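Fallasville Housing Repair Fund
Progress report, 12/25/24

Work at the Urville building is on schedule. We finished the drywall in October and moved on to the kitchens. The grant has paid for 10 units so far, and 4 remain.

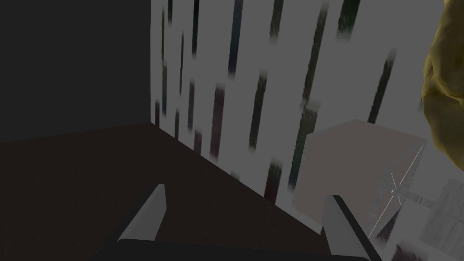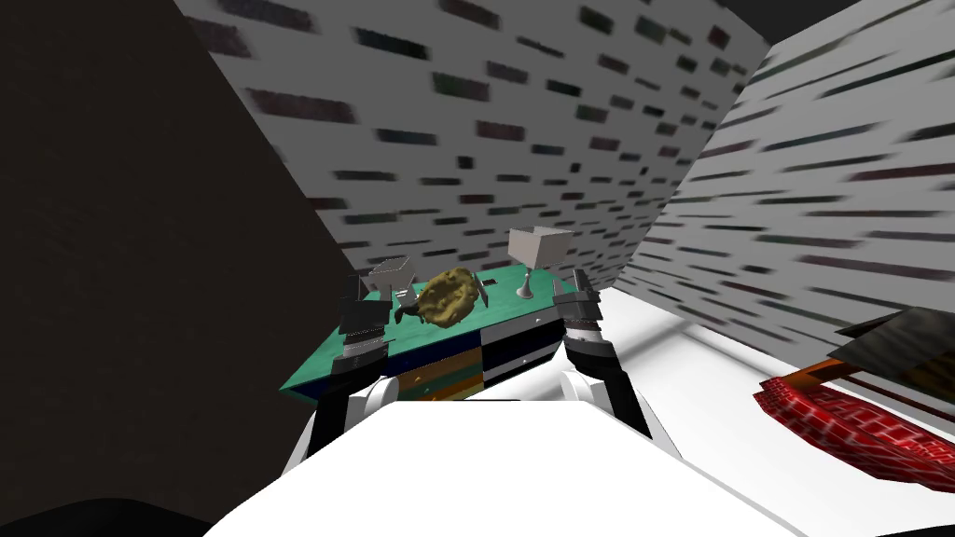

Spending

Cabinets came in $1632 under budget. We moved that money to plumbing, where the old supply lines needed more work than the Hoàng estimate allowed for. Permit fees are paid through spring.

Next steps

Moma Electric still owes us a date for the panel swap. We ask that the last payment of $2000 be released once the city signs off on the wiring.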